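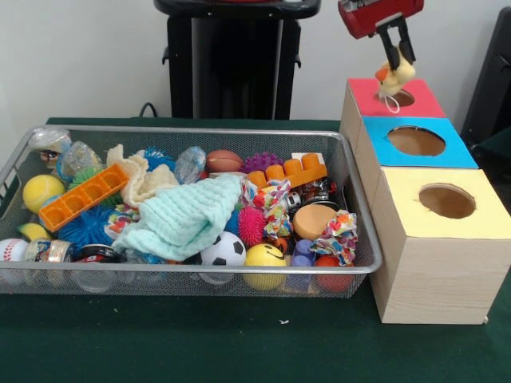
Toy Basket FAQ

I get a lot of mail about how I keep small toys at my house, so I'm putting my answers in one place. I look after kids in my living room in Cladholm (mine plus a few neighbors') and I've been doing it long enough to have strong feelings about baskets. Last updated April 3, 2022.

Why mesh? Wouldn't a plastic bin be cheaper?

It would! I had plastic bins for years. But you can't see what's at the bottom of a solid bin, so every kid tips the whole thing out to find one ball. With a wide, shallow metal mesh tray they can poke around with their fingers and spot what they want. Crumbs fall through too, which means you wipe the table more often, but I'd take that over a layer of cracker dust under everything.

How full is too full?

If things roll off when you carry it across the room, it's too full. I break this rule constantly. A heaped basket looks so inviting that I keep adding one more thing, and then I'm chasing a tennis ball under the couch.

What do you put in a mixed basket?

Things that feel different from each other, mostly. Spiky balls, a smiley-face ball, a little soccer ball and a baseball, knotted rope toys, big orange building bricks, something fluffy. I like having a piece of soft cloth in there as well, mint green is my current favorite. Kids hide stuff under it and then act amazed when they find it again, and I'm not above doing that myself.

Don't the balls get separated from the blocks?

Nope. I tried sorting by type once, using the Gisaler chart with its 9 categories (Oľga Šimko lent me her copy, thank you Oľga, I do still have it). It was lovely for an afternoon. Then I realized I was the only person in the house who cared whether a rope toy counted as "textile" or "pull." Mixed baskets get played with more at my place, so mixed it is.

What are the boxes with holes for?

Sorting, posting, dropping, whatever you want to call it. You need a hole big enough for a small hand and a box light enough to tip over when something gets stuck.
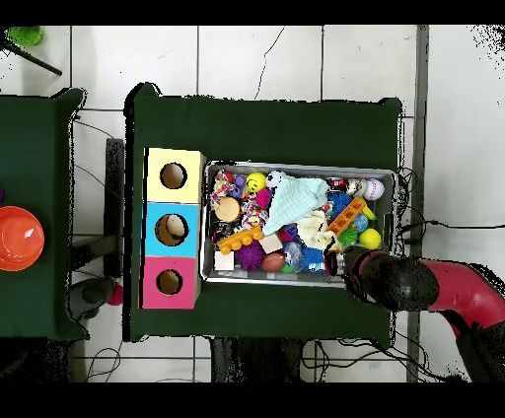
Stacking them is half the fun, but for the littlest kids I'd set the boxes side by side so they can look down into each one. Different colors help a lot. You can say "banana in the yellow one" and off they go, or you can say nothing and see what they come up with, which is usually everything in the pink one.

Can I make the boxes myself?

Sure, cardboard is fine. Trace a cup for the hole, cut from the middle outward, and run some tape around the edge if the cut comes out ragged. Paint the outside and leave the inside plain. I used leftover Pietrzak craft paint on my last set and it took two coats, the pink needed three. Let it dry overnight even if somebody small is begging you not to.

Are all these toys OK for babies?

No, and please go through your own basket with that in mind. Anything that fits through a toilet paper tube comes out when there's a baby around. So do little jars, crinkly packets and toys with bits inside. I keep a lidded box on a high shelf for those, and they come back down for the bigger kids after lunch.

How do you clean it all?

Smooth balls go in a sink of warm soapy water. Rope toys and cloth go in a mesh laundry bag in the washing machine, and then they hang on the porch. Spiky things get an old toothbrush (I know, I know, but the gunk gets right down between the spikes). The basket itself I rinse in the tub and stand on its side.

How many toys do you own, anyway?

The last time I went through everything was in August and I stopped writing them down at 251. Only up to 40 are out at once, though. The rest live in the hall closet and I swap a few over when the kids start looking bored.

Where did you get your table?

The Eltbridge flea market. It's dark green, it wipes clean, and no, I won't sell it to you, but thanks for asking!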